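# The "Shop Window" Theory, One More Time

Supporters' newsletter, August
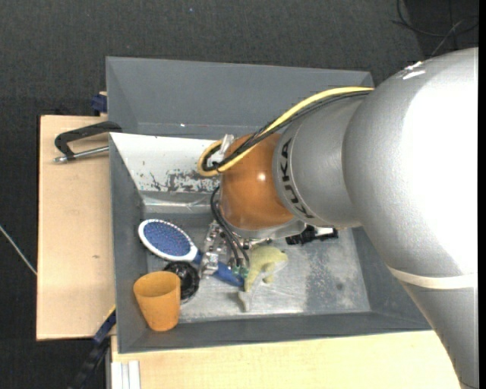 ## Has a good tournament ever sold one of our players?

Every summer somebody at Rirnomden tells us the same story. A player with a year left on his deal gets picked for his country, has a nice couple of weeks, and the club says it will "benefit from the exposure." Then he comes home, trains by himself for a while and either signs a new contract on the same money or leaves for less than we were told he was worth in the spring.

This year's version stars Valentin Preda. You'll have seen the clips. He came off the bench in the second game, won the ball near halfway and put in the cross for the equalizer. It was a good cross. I watched it live and I jumped up like everyone else. By the next morning the club's own site had a piece calling him "one of the most watched midfielders in the tournament," with no word on who was watching or who had counted them.

He played 60 minutes in total, across 3 matches. I went back and checked because the coverage made it sound like he'd carried the team there on his back. Sixty minutes is a decent amount for a substitute. It is also less than one full game, and I have a hard time believing a serious scouting department changes its mind about a 26-game league season on the strength of it.

Still, the transfer talk started right on cue. Clotier were said to be "preparing a move." Tekleab were "monitoring." If you've followed this team for longer than a season you know what monitoring means. It means somebody's agent made a phone call.

Devendra Singhal, our sporting director, did his usual preseason session with supporters, and I asked him straight out whether there had been a bid. His answer was: "There is a lot of interest and we are relaxed about the situation." I asked again, a bit less politely. He said he wouldn't discuss individual players, which would carry more weight if he hadn't spent the previous ten minutes discussing that one.

So let's look at the record. Over the past 11 summers, including off years when all we had were qualifiers and friendlies, the club has talked up a departing player this way more often than I care to remember. The one everybody brings up is Bezawit Feyisa, from the women's side, who did go to a bigger club after a tournament and has done very well there. What gets left out is that the move was agreed in the winter. She said so herself in her farewell interview, which used to be on the club site and which I can no longer find. The tournament had nothing to do with it. She was bought because she'd been the best defender in the league for two years, and anyone with a season ticket could have told you that.

That seems to me a better way to think about Preda too. Last season he was good until the winter break and ordinary after it. He lost his starting spot in the spring, got it back when the guy ahead of him pulled a hamstring, and finished strong against teams with nothing to play for. I like him. I'd keep him. But if I were running Clotier I'd want to know which half of the season I was paying for, and one cross in August heat wouldn't settle it for me.

## What the new coach says

Kátia Rangel has been careful, and I give her credit for it. Asked after the first friendly whether she was planning with Preda or without him, she said she was planning "with whoever is in the building at nine in the morning." The local paper ran that as a hint he was leaving. To me it sounded like a coach who hasn't been told anything either.

Her bigger problem is the bench. The squad has 20 senior players if you include both of the goalkeepers who can't get a game, and the central midfield is Preda plus two kids plus a full back who fills in there when asked. Selling him without a replacement lined up would be reckless. Losing him for nothing next year would be worse for the budget, though I notice the budget only ever gets mentioned when a fan favorite is on his way out.

There is supposed to be a replacement, by the way. The name going around is a box-to-box type at Zaltetero, and the video looks great, as those videos always do. I would like to see his second halves. I'd also like to know why Zaltetero, who are short of midfielders themselves, are so willing to let him go.

## From the mailbag

Selamawit Sisay writes that I was too hard on the board last month and that "at least they're trying to get something for him." Fair enough. I'd be happier if I knew what they were trying to get. The asking price has been reported at three different levels since the season ended, and it went up the week of that cross with no sign of anyone offering to pay it.

She also asks whether I think he'll still be here when the window shuts. I do. I think he signs a short extension, we get a photo of him with a pen in his hand, and the statement says he turned down several clubs to stay. If I'm wrong and a real offer comes in, with a real number attached, I'll say so in the next issue and buy Selamawit a coffee at the east gate.

Kickoff for the home opener is 7:30 p.m. The east gate opens an hour before, and the ticket office says scanned phone tickets will work this time. Bring a printout.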